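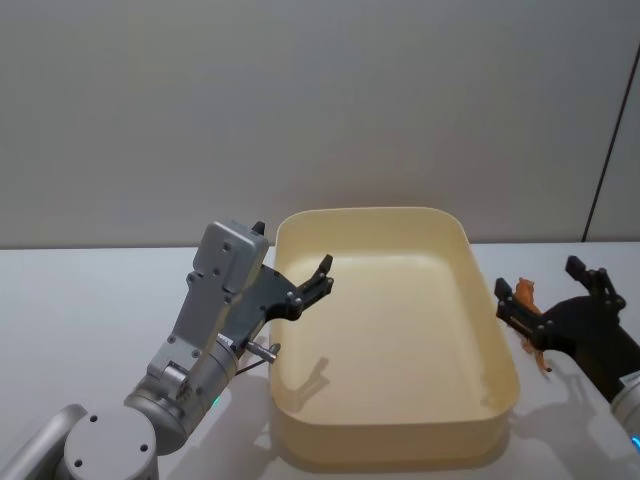
The view from Wornley, which came in by message before the kettle had boiled, is that we should stop calling it tidying. Tidying is when you pick a thing up off the floor, know what it is, know where it lives, and take it there even though you'd sooner not. Putting a thing in a box because the box is the only place on offer is something else, and Wornley would like us to find another word for it before the next report goes out.

Fair. I have been trying words all morning. "Stowing" sounds like a ship. "Depositing" sounds like a bank, or a pigeon. I've left "tidying" in the file names and written "putting away (one bin)" in the report, so everyone can be slightly unhappy.

Mon 28 February. Bench 2, two arms, cream bin, the orange toy.

Aim for the day: toy into bin from the right, with the left arm helping at the rim. Aim for the year, according to the sheet pinned up in January: a child's bedroom floor, cleared, with no person in the room. I mention the two together only so that whoever reads this later can measure the distance for themselves.

The toy first. It was chosen because it is awkward. It has bits sticking out in several directions, it has no obvious top, and it hangs differently depending on which bit you've got hold of. Blocks were going well and we'd begun to get pleased with ourselves, and Clinness (who pay for half of this) pointed out that their customers do not on the whole own blocks. They own things with legs and wheels and hair. So the blocks have gone in the drawer and we have this.

Morning runs. Right arm picks, lifts, comes across, lowers, lets go. Left arm comes to the rim and is supposed to steady the bin so that a clumsy drop doesn't shove it along the table. Simple enough on paper. What we got:

The pick is good. Better than I'd have bet. It will take the toy by nearly any branch so long as the jaws come down across it and not along it. When they come along it, the thing rolls out like a dropped sausage and the arm carries on across the table with great dignity, holding nothing, and lets go of nothing over the bin. It then reports a success. I've asked for a check on jaw width after the lift. I asked for the same check in January and the note is still on the board with a coffee ring on it, so that's partly my own fault for not chasing.

The lift is fine.

The crossing is slow. Deliberately so, at 200 mm a second, because the toy swings if you hurry it and a swinging toy clips the rim. I tried it faster for a few goes when there was nobody else about to disapprove. It clips the rim.

The lowering is where I lost the best part of an hour. The arm wants to let go at a height measured from its own jaws, and doesn't consider that there is a quantity of toy underneath them. Pick it by one end and the hanging part touches the floor of the bin well before the arm thinks it has arrived, after which it is pressing a toy into a box. No damage. The force limit does its job and everything stops with a sulk. But a four-year-old would have let go by then, and would have been right to. For now I've raised the release height and accepted a bit of a clatter. The proper answer is to look at what is hanging down before lowering. I have written that on the board under the other note.

The left arm. I'm in two minds about it. The idea came from watching people: you put a hand on the box when you drop something in. Fine, but people do it without looking and without needing to be told exactly where the edge of the box is. Ours needs to be told. If the bin has been set down a finger's width out from where it was yesterday, the left arm closes on air next to the rim or comes down on top of it and pushes. Twice it did more to move the bin than any dropped toy has ever done. I ran a batch with the left arm parked and the results were, if anything, neater. This will not be a popular finding, given what the second arm cost.

Against that, a bin with a few things already in it is going to be a different matter, and one on a carpet a different matter again, so I'm not ready to send the left arm home. Keep it, but make it find the rim fresh each time from the camera. The rim flares out slightly and is smooth, so a pinch from directly above would be my choice, one finger inside and one out. Coming in from the side it only has to be a bit low and it slides up and off.

Lighting. Pale bin, white table, plain wall. It is lovely to look at and no help whatever. The edge finder is happy with the near rim and vague about the rest, and when the gripper comes over the bin its shadow lands on the inside and gets taken for an object. I watched the software propose, with some confidence, that we pick up the shadow. Tried moving the lamp, which moved the shadow. Tried a second lamp, which gave us two things to pick up. Will ask Lamrani whether the depth data can be used to overrule the colour picture here, as I'm sure it can and I'm equally sure there is a reason it isn't already.

Somebody will say use a dark bin. I agree it would work. I don't think we can write to people's houses and ask them to change the bin.

Dinner break. Thought about my own kitchen, as one does. Things I did there this morning before leaving: emptied the draining rack, wiped round the hob, picked a sock off the stairs, put the recycling out, took one thing back out of the recycling because it was post. I'd say the arms could do the sock. They could do the sock if it was on a table, on its own, in good light, and the stairs were somewhere else. The post I can't see them managing for a long while, and to be fair I nearly didn't.

The shop floor is kinder to them. The Zeltville lot have a pair much like ours filling trays, same part each time, tray bolted down, and it goes on all night without anybody minding it. I went over to look and came back jealous. But that's a job where the world has been nailed in place first. If you let me bolt down every toy box in the country I could promise you a good deal. I do think there's something in the middle that we're too proud to aim for: a canteen, a nursery cupboard, a returns desk. Places with a table and a bin and only so many sorts of object. Have said so to Clinness before. They like the bedroom floor. It looks well in a talk.

Afternoon. Set it going as an unattended batch, left arm parked, slow crossing, raised release, and counted only what I found in the bin with my own eyes, since the log's opinion of itself can't be trusted until that jaw check is in. I got through 108 before the end of the day, putting the toy back on the table by hand each time. So when I say unattended, I was attending it constantly. I was the part of the system that makes the mess, a job I'm well suited to. The target was 1000 by the end of the week and I would like it noted that the weak component is my back.

That does raise a real point. If the left arm isn't wanted for steadying, let it take the toy out again and set it down somewhere new, and the pair of them can play at it all night. Reaching down into the bin is harder than dropping in from above, the sides are fairly deep, and the wrist may foul the rim on that side. Worth half a day to find out. I'd rather spend the arm on that than on holding a bin that wasn't going anywhere.

Failures, in the order they annoyed me:

Jaws along the branch, toy lost, success claimed. Most common by a distance.

Toy hooked on a finger after release. The jaws open, the toy stays, and the arm goes home with it like a burr on a jumper. A small shake after opening clears it most times. Have added the shake. It looks ridiculous and I'm fond of it.

Picked the shadow. Once in earnest, to my knowledge.

Cable on the left arm. It hangs in a loop under the wrist and I don't like how near it comes to the rim on the approach. Hasn't caught yet. Needs a clip before anyone runs the two arms together again, please, and I mean a clip and not tape.

For Wornley, in reply: yes, you're right about the word. I'd only add that it took my household a good many years to get one of its members as far as putting things in a box because the box was there, and we all called it tidying at the time and were glad of it.

To do tomorrow: jaw width check (really). Cable clip. Rim finding from above. Ask about depth. Take a turn with the toy picked by the dark tip, as I avoided that end today without quite meaning to and the numbers will be flattering us. Order more toys, nothing with hair yet.

Arms parked, power off at the wall, toy in the bin. I put it there myself.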